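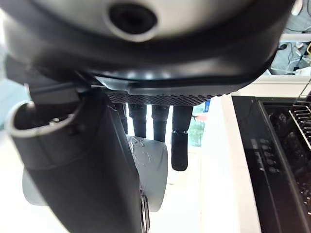
Serena Bianchini
Print Room Manager, Bivgate

Bivgate is looking for a part-time print room assistant to work with our collection of screenprints, lithographs and artist posters. The collection holds 3,813 works on paper, most of them made after 1950.

The assistant will check prints in and out of storage, write short condition notes, cut mats and hinge works for display. From January you will also help hang the Charpentier loan show – two rooms of color screenprints, many on metallic papers that mark easily.

You should have handled works on paper before, in a museum, gallery, frame shop or print studio. A degree is not required. You need to be able to lift flat files with a second person and stand for long stretches. Knowledge of screenprinting inks is useful.

The post is three days a week for eight months, with two weeks of paid leave. Pay is by the hour and depends on experience. You will report to Stella Makori, our registrar, at the Skitport building. Parking is free behind the loading dock.

To apply, send a resume, a one-page letter and the names of two references to Nassoro Koech, Bivgate Personnel Office. Please do not send original artwork or slides. Applications must reach us by 2002-08-24. Interviews will be held at Skitport – let us know in your letter if there are dates you can't make.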